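Roladau: comparing grippers and controllers on a simulated tabletop

Roladau is a small set of recorded trials in which we try different gripper and controller pairings on the same block-moving job. Everything is rendered. There are no real robots in the data at all, which means you can rerun any trial on an ordinary desktop machine and get the same blocks back in the same places. We had a lovely time making it and we hope it is useful to people who (like us) spend too long wondering whether the fingers or the code are to blame!

Current release: 7 November 2021
Maintainers: Kinga Somogyi, Fedir Prokopenko
Room and lighting: Judit Pintér
Controllers: Pieter Steyn

What is in it

The release holds 374 trials. Each trial is one folder with an outside view, a hand view looking down past the fingers, the joint angles, the gripper opening and a short text file saying which pairing was used. The longest trial runs for 90 seconds, after which the simulator stops it whether or not the arm has finished.

Two grippers are covered. Major has narrow linked fingers with bevelled tips. Jurberg is a plain parallel gripper with flat pads, much easier to model and a good deal less fun. Both are our own models, so please don't expect them to match anything you can buy.

The room

All trials happen in one room, with a big rounded table, a cabinet against the wall and more robot bases standing on pedestals at the back. The blocks are small and differ in both colour and length. In the outside view they can be surprisingly tiny, especially the dark blue ones when they are over by the arm, so check that your detector copes at full size before you shrink anything.

Judit gave the lamps hard-edged shadows on purpose. We started with soft, even light and every colour-based tracker we tried looked brilliant, then fell to bits as soon as the arm threw a shadow over the table.

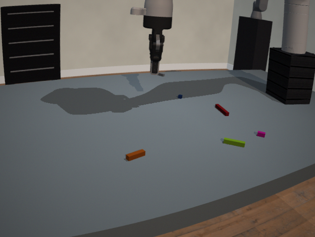

Trying out the controllers

Each gripper is paired with two controllers. The first is a planner that works out the whole path before the arm moves. The second is Pieter's follower, which takes a fresh look through the hand camera many times a second and nudges the arm as it goes. The follower is my favourite thing in the whole project. It dithers a bit at the end of a reach, but give it a badly placed block and it will usually have a decent go.

Every pairing gets the same 50 starting layouts, plus extra ones that we added by hand when something odd turned up. If you only want the fair comparison, use the folders marked "shared" and leave the ones marked "extra" alone.

The awkward cases are blocks lying end to end. Coming in from the sides is fine as long as the fingers are square to the row, but a few degrees of twist and one tip catches the neighbour. Jurberg's wide pads are worse at this than Major's tips. The planner is also more likely to get the twist wrong, as it settles on an angle at the start and sticks to it.

Please do look at the hand view for these before you trust the numbers. From outside, a row can look like one long block, and our own labels had that mistake in them until Adoración Aranda went through the lot in January and put them right (thank you!). 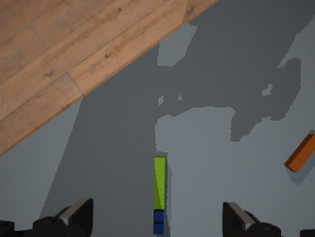
Hand view, Major gripper: the fingers open on either side of a green and blue row, with an orange block off to the right.

Getting started

Unpack the archive anywhere you like and run the check script first. It reads every folder and lists any that are missing a view. The player takes a folder name and shows both views side by side; the space bar pauses and the arrow keys step through one picture at a time.

To add a gripper, copy the Jurberg folder, swap in your own shapes and set the widest opening in the settings file. Do set it. The default is Jurberg's, and a narrower gripper will sit there pushing against its own stops for the entire trial.

Known problems

The hand view and the joint angles drift apart slightly in 48 of the trials. These are listed in drift.txt and are fine for looking at pictures, less so for training a controller.

Shadow edges are jagged when seen close up. Turning up the shadow detail smooths them but slows the player badly.

There is no force reading for Major yet. Fedir has one half working.

Use and thanks

Free for study and teaching. If you publish something with it, mention Roladau and the release you used. Gridance lent us computing time for the rendering. Bug reports are very welcome, and new grippers even more so. Please send the trial folder along with any report, as the layout alone is not enough for us to rerun it.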